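Judura-Schach: Greifervergleich in der Simulation

Stand: Dezember. Fragen an Bianca Chiriac, am liebsten vor dem ersten Kaffee, danach ist sie in Besprechungen.

Was drin ist

600 simulierte Episoden, in denen ein sechsachsiger Arm Schachfiguren von einem kleinen Brett aufnimmt und woanders wieder abstellt. Schach spielt er nicht. Wer Eröffnungstheorie sucht, ist hier falsch, wer wissen will, wie oft ein Läufer umfallen kann, dagegen richtig.

Verglichen werden 2 Regler, intern Kistent und Agudelo genannt. Kistent fährt vorsichtig und kommt irgendwann an. Agudelo ist schneller und hat zu den Nachbarfiguren ein entspanntes Verhältnis. Beide bekommen dieselben Startstellungen und denselben Zwei-Finger-Greifer.

Kameras

Jede Episode liegt aus mehreren Blickwinkeln vor, darunter Raumansichten und eine Nahansicht am Greifer. Die Raumansichten machen sich gut auf Folien. Gelernt wird hauptsächlich aus der Nahansicht, obwohl der Greifer darin einen großen Teil des Bretts verdeckt.
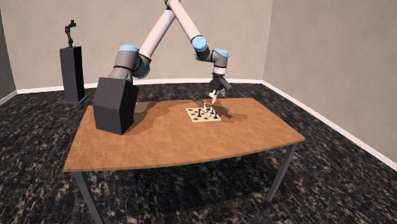
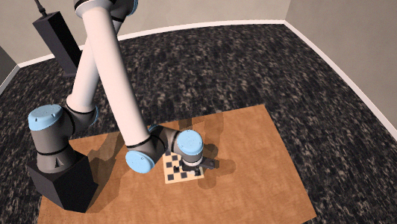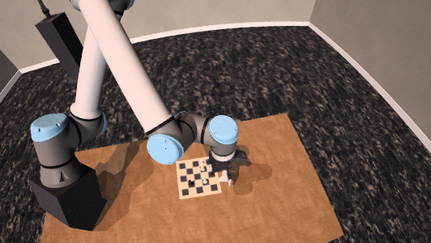
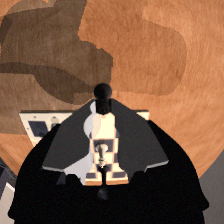
Abb. 1–4: Gerenderte Ansichten von Greifer und Schachbrett; die letzte ist die Nahansicht von oben.

Bekannte Macken

- Die Schatten des Arms fallen gern dorthin, wo der Bilddetektor arbeiten soll. Schwarze Figuren auf dunklen Feldern findet er dann nach Gefühl.
- 76 Episoden enden mit einer umgekippten Figur. Sie sind in der Spalte "umgefallen" markiert und bleiben drin. Bitte nicht wegfiltern und anschließend eine bessere Erfolgsquote melden, das hatten wir schon.
- Die Reibung an den Fingern ist geschätzt. Die Schätzung stammt von mir und war an jenem Nachmittag gut gemeint.
- In 5 Episoden greift Agudelo neben das Brett und meldet Erfolg. Ursache unbekannt, Selbstvertrauen vorhanden.

Benutzung

Die Episoden liegen im Ordner "episoden", die Startstellungen in "stellungen". Das Skript "abspielen" erwartet eine Episodennummer und den Namen des Reglers, klein geschrieben. Bei Großschreibung läuft es ebenfalls durch, lädt aber immer Kistent. Steht auf der Liste.

Für die Auswertung bitte das Format von Medness verwenden. Das alte Tabellenformat wird noch gelesen, allerdings ohne die Greifkräfte.

Nicht geeignet für

Aussagen über echte Hardware. Auf dem richtigen Arm wurde bisher keiner der beiden Regler gefahren, und Bianca möchte vorher die Sache mit den 5 Episoden geklärt haben.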